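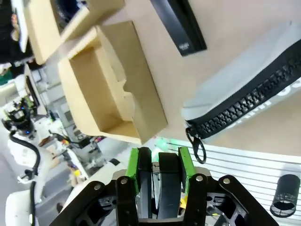
Wrist camera view from the unpacking task: green finger pads, grey pouch, and that black zipper loop hanging near the gripper.

Questions people keep asking me about the unpacking work

Last updated June 13, 2024

What's the project, in one breath?
We're teaching a two-finger gripper to deal with packaging — cardboard, inserts, pouches, zippers, all the floppy and fiddly stuff — by learning from demonstrations. The method is called Ustora. I'm Yolanda Lyons and I did most of the training runs, so if something below is wrong, it's on me.

Why a wrist camera?
I love the wrist camera! It sees what the fingers are about to touch, and an overhead view loses that as soon as the arm leans in. The catch is that the whole world tilts and swings whenever the wrist does. Our first model got badly muddled by this (it would happily chase a bit of bench in the background), so now we feed in the wrist pose with every image and it copes much better.

How many demonstrations did you use?
1000, all teleoperated. I did a fair whack of them myself and my shoulders haven't forgiven me.

So does it work?
On zipper loops, mostly. We test in batches of 7 attempts per item, and on the grey pouch the full method got hold of the loop and pulled in six of them. Without the wrist pose it managed four. That's a small test and I wouldn't hang a thesis on it, but the gap showed up again when we repeated the batch with a new seed.

What's the hardest part?
Cardboard against cardboard. When an insert tray and its box are the same tan colour, the edge between them is very faint in the image and the policy grabs air, or worse, grabs both. Black on black is a pain too: our fingers are dark and so is the zipper. The lime green pads give the model something bright to judge the fingers against, and I'd recommend trying that before you touch the network at all.

Do you crop out the background?
No. We tried it and the policy got fussier about lighting. Leaving the messy workshop in seems to do it good, and we shuffle the gear on the benches between sessions anyway.

What is Fastport?
Our little labelling tool. It marks where each grasp begins and ends so you don't have to scrub through the recordings by hand. It's rough around the edges — save often.

And the Yoshida baseline in your plots?
Just our in-house name for the older controller, which goes for a grasp point picked once at the start and never looks again. It's fast and it's fine on rigid boxes. Give it a pouch that sags halfway through and it's lost.

Can I run it on my own gripper?
If it has two parallel fingers and a camera at the wrist, probably, though you'll want to collect some fresh demos. A group in Asia wrote to me in June about trying it with longer fingers and I'm very keen to hear how they go.

Where do I send questions?
Straight to me, through the contact form. Please include a few wrist images from a failed attempt, and say which version you're running.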